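Vistorier Wire Plate Rack and Mixed-Color Plates

September
By Negin Golestani

The Vistorier is a small countertop rack for plates you use every day. It is bent metal wire, open on all sides, and it holds plates on edge so you can pull one out without lifting a pile. We sell it alone or as a set with eight round plates in mixed colors. The set is the one most people order, and it is the one covered on this page.

The rack ships in one piece. There are no screws and nothing to snap together. Set it on a flat counter with the legs spread and load it from the back. A plate leans back a little once it is in place, and the next one goes in ahead of it. If your counter has a raised seam or a drain groove, keep all the feet on the same side of it.

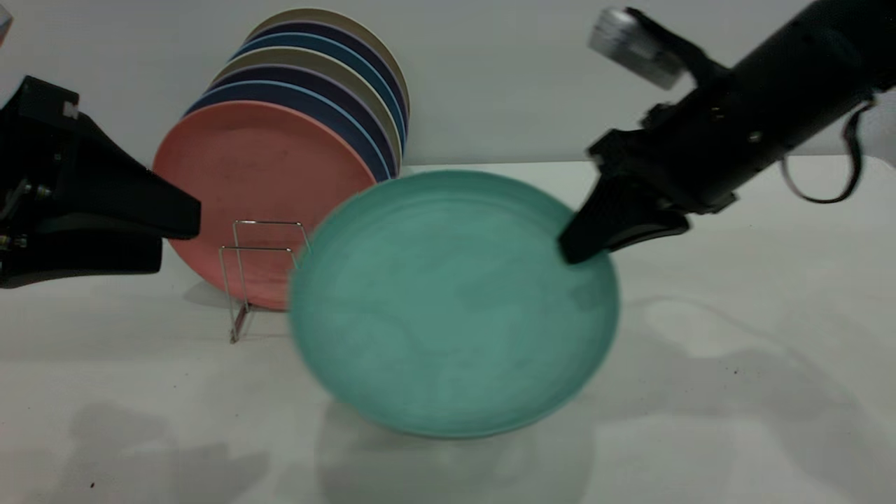 Plates sit close together in this rack. That saves counter space, but it also means wet plates take longer to dry than they would in a wide-slot drainer. Shake them off first, or leave a gap after every second plate until they are dry. The rack has no tray. Put a towel or mat under it if you plan to use it next to the sink.

The plates are shallow with a raised rim, which is enough to keep sauce or salad dressing where it belongs. They are not bowls, and soup will spill. Colors in the set run from coral pink and teal green through several blues to khaki and a grayish beige. The finish is matte. Color varies a little from batch to batch, so a replacement plate may not match your first one exactly. 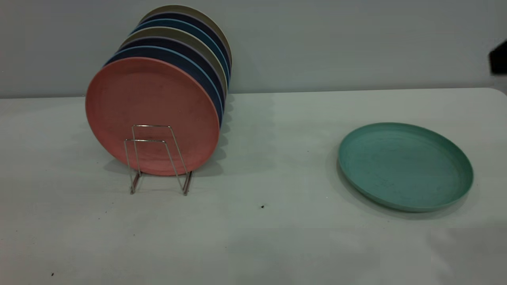

The Vistorier rack with the teal plate set out beside it.

Each plate weighs 510 grams less than the old Trondura stoneware plate it replaced in our catalog, so a full rack can be moved from counter to shelf with both hands. Hold it by the wire — never by the plates.

Care: wash the plates by hand with a soft sponge. Scouring pads leave marks on a matte surface that do not come out. Wipe the rack dry if it has been standing in water, mainly at the feet. Do not put the plates in an oven or under a broiler.

Other brands of plate will fit if they are round and have a similar rim. Alipour dinner plates fit well. Square plates do not, and very deep pasta plates take up two spaces.

Returns are accepted for 60 days on unused sets. If a plate arrives chipped, keep the box and write to us before you send anything back — we will usually just mail the one plate. Orders go out from our Rikthorpe warehouse, with the last pickup of the week on Thursday. Single plates are sold by color on the spare parts page, and the rack is also sold there without plates.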